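Cunthorpe bus news: the 88 is staying put! 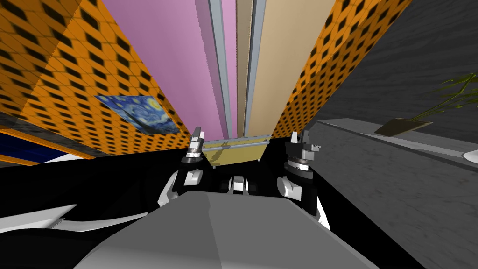

So I've just got in from the parish meeting with a cup of tea and I wanted to get this up before I forget half of it. The 88 to Clanditton is NOT being cut. It was down to go at the end of July, as most of you will know if you've stood at the stop by the chemist and read the sad little notice taped inside the shelter. That notice can come down now, and I may well go and do it myself.

The petition ended up with 1,075 names on it, which for a place our size is pretty amazing. I'd have been happy with half that. I did my bit outside the bakery on two very wet mornings and I'm still finding soggy forms in my coat pockets (if yours was one of the smudgy ones, don't worry, I copied it out again when I got home).

It isn't all good news, mind. The last bus back from Clanditton will now leave at 8 in the evening, so anyone who does the late shift at the hospital is going to be stuck, and a few people at the meeting were rightly cross about it. One woman behind me said she'd be paying more for taxis than she does for her gas. The man from the bus company wrote that down and said he'd look at it again after the summer. We'll see. I wrote it down too.

The other change is the route. It'll go down Basent Lane instead of round by the old dairy, so the stop at the dairy gates is going and there'll be a new one near the allotments. I quite like this, as I have an allotment and a bad knee, but I know it's a longer walk for those of you up the hill. They're promising a bench. No shelter yet, just the bench.

Oh, and the 102 isn't changing at all. I'd been told it was going hourly and I think I may have passed that on to rather a lot of people in the post office queue, so sorry about that! Same times, same stops, same driver who brakes like he's seen a ghost.

New timetables should be in the library and on the bus itself from the start of July. I picked up a handful of draft ones tonight, so if you want one early just knock, or catch me at the allotments most afternoons after 3.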